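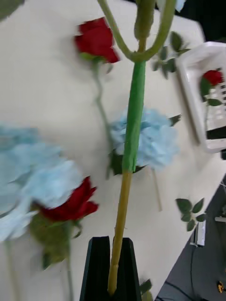 I've been put in charge of the fake flowers for the August open afternoon and I have opinions now, so, a thread. Budget was 40 quid, which goes further than I expected if you stick to two kinds. I went for red roses and pale blue hydrangeas, and spread out on a white table like that they look miles better than they did on the shop website. The red is properly deep! The blue is softer, a bit bedroomy, but I like them next to each other.

Threads > Home stuff > Faux flowers and other crimes

2/ Stems. Look closely before you buy, that's my main tip. The one stood upright is a pale yellowy green rod low down, then a brighter wrapped bit that's thicker, then it forks into a Y with little jagged leaves by the split. I love the fork. Gives you somewhere to hide the join when you tuck a second flower in.

3/ Samer Nseir asked if I was going to do eucalyptus. Samer. No. Everyone has done eucalyptus. Kravets has a whole wall of it by the tills and it smells of cardboard.

4/ Fluffing! Hydrangeas come squashed flat and you have to go round pulling the petals out with your fingers. Put the radio on. I did mine with a brew and half a packet of ginger nuts and it was the nicest 20 minutes of my week. 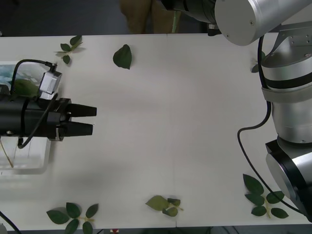
5/ Storage is where I usually go wrong (last year's lot went in a bin bag, RIP). I'm a clear tub convert now. You can leave it right up against the edge of the table out of your way and still spot what's in it from across the room, the thin wooden stick lying near the bottom for instance, or that patch of blue and green showing through the side. Mine at home came from Colletti and the lid is rubbish, so get one with clips.

6/ Also, a plain white table is brilliant for this. Mine at home is dark and I lose every green leaf on it.

7/ Still undecided on vases. Rellus do a tall ribbed one for 13 quid that I keep putting in the basket and taking out again. Jam jars are free but the roses are top heavy and I can see it all going over at the first draught.

8/ If anyone near Stellgate has a box of old vases going, shout. Will swap for cake.

More from this thread's author
Jam jar lids, a ranking
I painted the shed door and regret the colour
What to do with 1000 buttons

We use cookies to keep you signed in and remember your settings. Accept / Manage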